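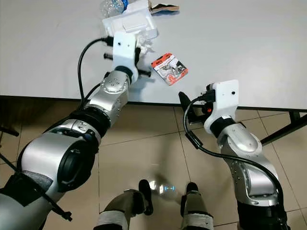
What share of the tournament software work is complete at the end of this reporting period?
The registration, seating and blind-clock modules are finished and in use at Preltstead. The payout module is in testing, and the player database has been loaded but not fully checked.

Progress report to the Helska Card Room Fund
Prepared by Griet Dierckx, project lead
January 27, 2019

1. Period and scope
The report covers work done since the August statement. The grant pays for a shared system, Pamum, to run poker tournaments in the Preltstead league. The scope is unchanged: registration, table seating, clock control, payouts and season rankings. Cash games remain outside the project.

2. Registration and seating
Pamum replaced the paper seat cards at the start of the season. The largest event so far drew 307 entries, counting re-entries. Seat draws for that event ran without a manual correction. Table breaking was less smooth. The program picked the break order by table number, while the floor staff break from the back of the room. Gerrit Dijkstra has added a setting that lets the floor enter its own order before play starts. It has been used at 13 events.

Late registration now closes on the clock, at the end of the level set by the organizer. Under the old method the desk closed it by hand, and two disputes last season came from that.

3. Clock
The clock holds its level and time through a power loss. Break lengths can be changed during play. A request for a separate shot clock at final tables was reviewed and put off to the next period.

4. Payouts
Testing uses results from past events. The module matches the printed payout tables except where players tie after going out on the same hand at different tables during hand-for-hand play. League rules split the combined prizes equally. Pamum currently ranks by starting stack and must be changed. Until then payouts are figured by hand and signed by the tournament director, Tineke Verstraete.

5. Player database and rankings
Over 300 player records were brought in from the old spreadsheets. Duplicates are the main problem, mostly from shortened first names. Kanyarat Chaimongkol is checking them against membership forms. Rankings will not be published from Pamum before the check is done.

6. Training
Dealers and floor staff had one session each. Aniela Kaczorowski has written a 35-page floor manual, which will be reissued with the new payout section.

7. Spending
Spending is within the approved budget. Hosting cost less than planned and testing cost more. We ask to move the unspent hosting money to testing. No increase in the grant is requested.

8. Next period
Correct the tie rule and rerun the payout tests.
Finish the duplicate check.
Release rankings to league members.
Report again in August.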